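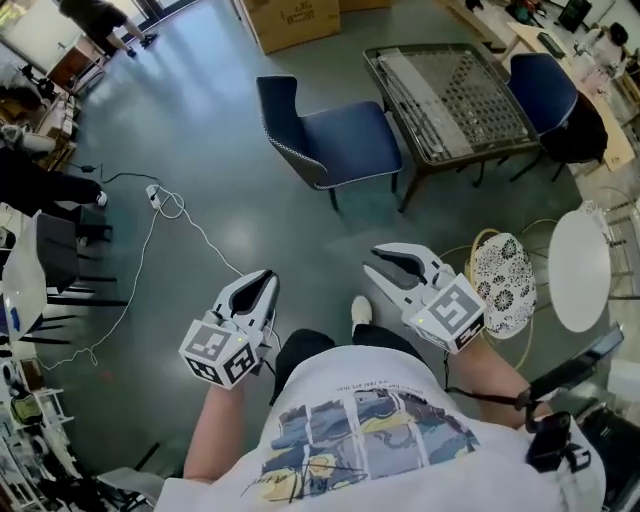
### 3.2 Seating that does not match

Shared workrooms are furnished by arrival. Somebody leaves, somebody's aunt downsizes, a firm across the hall closes, and the room gains a chair. Of the 94 rooms in our survey, those on the Harb site were the most frank about this. Their middle ground, meaning the floor between the desks, had filled with what we came to code as *parlour pieces*: furniture built for receiving guests, now receiving whoever is waiting for a file to upload.

Figure 4 shows a typical cluster. Two navy-blue upholstered chairs share a square glass-topped coffee table, with a black bag hung over the back of one of them. A round stool with a floral cushion on a gold wire base keeps them company, and a white wire chair stands by its own small round table. The desks keep to the sides of the room.

**Figure 4.** Parlour pieces in the middle ground of a shared workroom, Harb site, July.

We asked occupants to rank every seat by comfort and then, separately, to tell us where they had sat the day before. The two lists had little to do with one another. Upholstered chairs came first for comfort at all three sites (Harb, Fladow and Nisetti) and were used mainly by coats and bags. One occupant at Fladow described the best armchair in the building as "taken", and on further questioning conceded that it had been taken by a backpack since autumn.

Stamatopoulos calls this *soft storage*, and we have kept her term. In her earlier study of the Hulora reading rooms, Chrysoula Stamatopoulos argued that a chair back at shoulder height is the most convenient hook most rooms possess, and that people will defend a hook more firmly than a seat. Our interviews agree with her on the first point. On the second they are mixed: more than 200 remarks about chairs were coded, and only 8 could fairly be called defensive, most of them from the same man.

Coffee tables fared differently. Respondents complained that they were too low to write on and too hard on the shins, then listed the things they had put down on them that week. Glass tops drew extra grievances about fingerprints. When we proposed taking the table away for a fortnight, every group refused, and one asked whether we might bring a second.

The floor deserves a mention here, although it is treated properly in Section 4. Boxes and power strips settle in the same middle ground as the parlour pieces, and cables set the walking routes as firmly as any wall - a point the original floor plans, with their tidy arrows, do not anticipate. Occupants at Harb could sketch these routes from memory. Asked to sketch the chairs, they left out the stool.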